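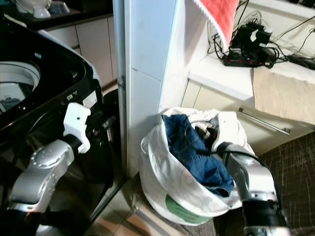
About Fladbridge Laundry School

We started out in the back half of an old shoe store on Camargo Street, with a borrowed folding table and a stack of towels that never seemed to get any smaller. The idea was simple enough: plenty of grown people have never been shown how to look after their clothes, and they would like to learn somewhere friendly. We thought a few neighbors might come by. They did, and they brought their sisters and their college kids and a truly heartbreaking number of shrunken sweaters!

To date 1,523 people have taken a class with us, and we're as fond of the beginners' course as we ever were. It runs for six evenings and covers sorting, reading care tags, treating stains, hand washing wool, ironing a shirt (collar first, please) and folding a fitted sheet, which we will teach you as many times as you need. Groups are kept to 30, and there is always coffee.

A few years in we added the Mulel Room, where the mending classes meet. You'll find buttons sorted by color in there, a wall of thread, and usually somebody finishing a hem from the week before – they are welcome to stay as long as they like. The quilt care workshop meets there too, every November, and it fills up early, so do write to us ahead of time if Grandma's quilt is waiting in your closet.

Our newsletter, Vikeleo, goes out to 400 households and is mostly stain questions from readers, with a soup recipe now and then when the weather turns.

Classes cost $74 for the full course, supplies included. Come in by the side door, the front one sticks.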